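Gralteo releases new version of its demonstration processing software

25/06/2026

Gralteo has released version 3 of Skilia, its software for turning recorded hand demonstrations into training data for two-arm manipulation policies. The release is available to all current license holders and to the company's research partners.

The main change is in how Skilia aligns the motion of the left and right grippers. Earlier versions estimated the path of each device separately and joined the two afterward, which left small errors whenever both grippers worked on the same object. Version 3 solves for both paths together and reports a confidence value for every segment. Segments below a limit set by the user are held back for review and are not passed on to training.

"Most of the faults we found in trained policies could be traced to timing between the hands," said Hanyu Cheng, who leads the perception group at Gralteo. "Correcting this in the data was more useful than any change to the model."

The software was tested on a set of 1764 demonstrations recorded with handheld grippers. The tasks included opening and closing hinged lids, placing small parts in divided trays, and passing objects from one hand to the other. The full set can now be processed overnight on a single workstation with 2 graphics cards.

Version 3 also adds a command-line tool for checking calibration files and a revised export format. Files made with the previous version can be read without conversion. Support for the older format will end after the next major release.

Rupert Steiner, head of product, said that an update with support for force readings is planned for August. License holders will receive installation instructions from their usual contact. Training sessions for new users are limited to 20 places and may be booked through the Gralteo support office. 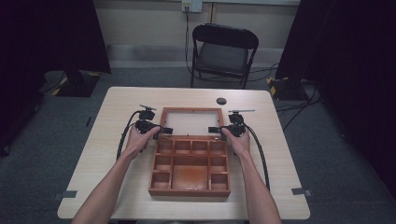 Handheld grippers on either side of an open wooden box with a divided tray.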